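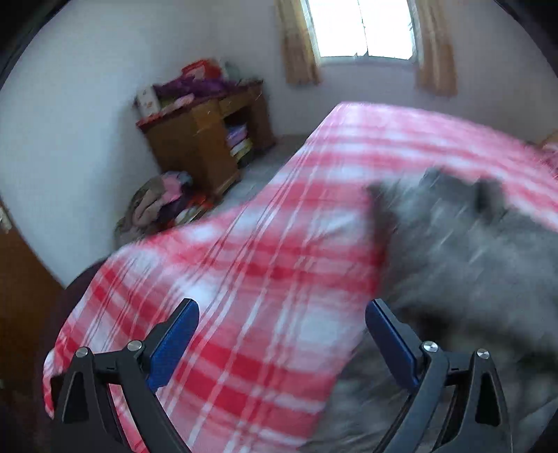
Section 6. Clothes and bedding

17 June 2020
By the Pallaton documentation desk, Wirnow
Last updated: March 2021

Read this section before you promise anyone a tidy bedroom. The Pallaton two-finger gripper can be taught to pick up a garment and move it. Whether it can be taught to put a room in order is a separate question, and our answer for this release is no. If your interest is in finished laundry by the end of the day, do it by hand and come back to this section afterward.

What follows covers hand-held teaching with soft items on a bed. For mounting the same gripper on an arm, see Section 8. For rigid items (boxes, cups, books), see Section 5, where the results are a good deal better.

6.1 Before you start

1. Check the blue pads. They should sit flat in their holders and face each other squarely when the fingers close. Wipe off lint with a dry cloth.

2. Check the screws on both fingers. Tighten by hand only. A power driver will strip them.

3. Open and close the fingers a few times with nothing between them. If one finger lags, stop and go to Section 3.

4. Leave the room as it is. People tend to clean up before a teaching session, and then the arm is lost the first time it meets a heap on the floor. Clothes lying around are the job. Move only what you could trip over.

5. Decide what "done" means for each item and write it down. "Jacket on bed, closed, sleeves in" is usable. "Put away" is not.

CAUTION: Keep fingers and long hair clear of the linkage. It pinches.

NOTE: Strong daylight from a window behind the bed will wash out part of the view. You can draw the curtains, but then teach some runs with them open too. The Ngubane planner has been seen to fail on a bed it handled well an hour earlier, with nothing changed except the light.

6.2 Teaching a pick

1. Hold the gripper above the item and pause for a full second.

2. Lower it slowly, fingers open. Most new users go too fast. If the sheet pattern smears in the playback, the run is of little use for locating an edge and should be marked as travel only.

3. Bring one finger down on each side of the fabric you intend to hold. Take a fold, a seam or a corner. A flat area of cloth will slide out.

4. Close until the fabric stops moving between the pads, and no further.

5. Lift a hand's width and hold. If a second item comes up with the first, put both down, mark the run as a double pick, and begin again.

6. Set the item down and open the fingers fully before you back away.

Plan on 30 minutes per garment type, then rest your wrist. Tired operators make short, jerky motions, and the planner copies them faithfully.

NOTE: A checked or striped sheet is not a fault. We have been asked more than once to recommend a plain one. Homes have patterned bedding, and a system that needs white sheets belongs in a laboratory.

6.3 Padded garments

Quilted jackets deserve a page of their own. They look easy because they are thick and give the pads plenty to press on. The trouble is that the filling moves. You close on a full channel, it flattens, and what you hold at the end of the squeeze is mostly shell. With two layers stacked up it is also hard to tell whether you have one of them or both.

1. Lay the jacket however it falls. Do not pre-fold it.

2. Approach so that a raised panel lies between the fingers, with a pad on each side.

3. Close slowly. Expect the panel to bulge before it gives.

4. Wait a second longer than you would with a shirt, then lift.

5. If the jacket drags across the sheet and does not rise, open up, move toward a seam, and try again. Record the failed attempt as well.

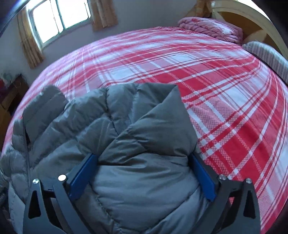

A reader in Stillurska wrote to us about this procedure and was not impressed: the whole bed could have been cleared by hand, the letter said, in the time it took to teach one jacket, and the manual ought to say so on page one. The same reader wanted to know why we bother with hand-held teaching at all when the advertising talks about a helper for the home.

We have moved a version of that warning to the top of the section. On the second point, the advertising is written in another building. Hand-held teaching is slow and we know of no shortcut that holds up outside a demonstration. The reader is also right that a person folding a jacket hardly looks at it, and nothing in this manual should lead you to expect that from the arm.

6.4 What to expect

For this release we taught the padded jacket task with 189 recorded picks in a single room. Played back on an arm in that same room, the lift usually worked. Folding mostly did not. We tried the planner in a second bedroom and stopped early, as it kept reaching for the pillow.

Draw your own conclusions, but please do not treat a clean lift as a chore completed. A chore has a beginning, several annoying middles and an end, and so far we have one of the middles. Tasks we do not support in this release:

- folding anything with sleeves
- sorting a mixed pile by owner or by color
- pulling a sheet straight while items are still on it
- telling clean clothes from worn ones
- opening a drawer that sticks

The last one is under test. It was also under test in the previous release.

6.5 Troubleshooting

Gripper picks up the sheet along with the garment. You are pressing too far down. Raise the closing height one step. If it persists, re-teach from the garment's upper edge.

Fabric slips on lift. Clean the pads. Slick shell fabric slips more than cotton, and tightening the grip helps less than choosing a seam.

Planner stops over a pile and does nothing. Known issue. Pull one item partly free by hand and restart. Yes, this defeats the purpose.

Planner reports success with the garment still on the bed. Known issue, present since version 4. Check the bed yourself before you clear the log.

Playback drifts to one side after a long session. Recalibrate (Section 3) and discard the last few runs.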